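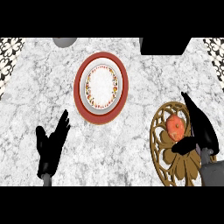
Support > Cluvum Teaching Guide > 4. Recording a task by remote control

This section covers pick-and-place tasks in the simulator, such as moving a fruit to a plate.

1. Put on both gloves and select Link. Wait for the tone.
2. Open your hands slowly until the robot's hands match.
3. Press the left pedal to start recording.
4. Close one hand on the object, lift it, and set it on the plate. Keep the other hand open and clear.
5. Let go, back away, and press the pedal again.

Note: A recording stops by itself after 99 seconds — shorter ones are fine.

Caution: Do not take off a glove while linked. The arm will follow it.

If error 483 appears, select Unlink and repeat from step 1.

We use cookies to remember your language. Accept | Settings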